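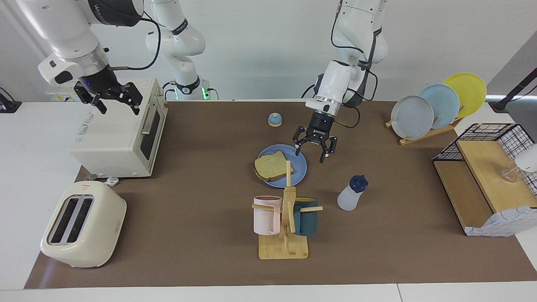 **Zwischenbericht Serneck, Stand 25. Februar**

Im Teilprojekt Drellov wurden seit Dezember 296 von 1463 Karteikarten des Flurnamenarchivs transkribiert. Die Erfassung der Lagebezeichnungen (L. Gentile) verläuft planmäßig. Bei 163 Karten fehlt die Gemarkungsangabe; der Abgleich mit dem Kataster Caklow steht aus.

- Mittelabruf: bis zu 50 % der Sachkosten
- Offen: Normierung der Schreibvarianten (K. Rizzi)

Die nächste Datenlieferung umfasst den Bestand Cocco.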